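Tolerances Belong on the Box

Flat-pack storage is sold by its outside dimensions. A buyer measures the shelf, reads the label, and assumes the two numbers can be compared directly. They often cannot. The figure on the label is a nominal size, and the maker is under no obligation to say how far the product in the carton may depart from it.

I ran the stockroom at Jevdale for long enough to form a view on this. We had 260 wooden boxes on open shelving with a bay width of 700 mm. On paper, the boxes fit two to a bay with a comfortable gap. In practice, 19 of them would not sit beside a neighbor without being forced. Each was within what the supplier, Nillotach, called normal variation. When I asked for the number behind that phrase, I was sent the catalog page again.

The usual defense is that wood moves. It does, mainly across the grain, as humidity changes. But movement is a known quantity. A maker who knows the species, the board width and the moisture content at the time of cutting can state a range. Saying that a material varies is a reason to publish the range, and a poor reason to leave it out.

Paint makes the matter worse. A painted box is wider than the same box left bare, and the corners carry the most build-up. Most catalogs list one size for all finishes. Anyone ordering a colored version of a box that fits tightly in its natural finish should expect trouble.

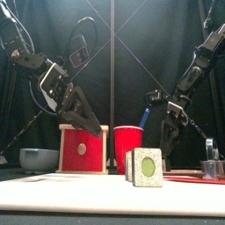

A red wooden box on a white tabletop.

There is a second omission, which is the inside dimension. Wall thickness is seldom given, and buyers are left to guess at it. For clothing this hardly matters. For file folders, sheet stock or anything with a fixed edge, it decides whether the box is useful at all. Nawal Bennani, who took over the Jevdale stockroom from me, now orders a single unit of anything new and measures it at both ends before placing the full order. Her method works, but it moves the cost of inspection from the maker to the customer.

What I would ask for is modest. Print the outside size, the inside size, and a plus-or-minus figure for each, with the finish included. Jakden already prints a tolerance of 3 mm on its drawer inserts — a generous allowance, but one a buyer can plan around. I have never had to return one of them.

The objection I hear most is that ordinary customers do not read tolerances. Some do not. They also skip the load rating, and that is still printed on the side of every shelf we bought. A number that most people ignore costs very little ink, and the person fitting boxes into a 700 mm bay needs it before the order goes in.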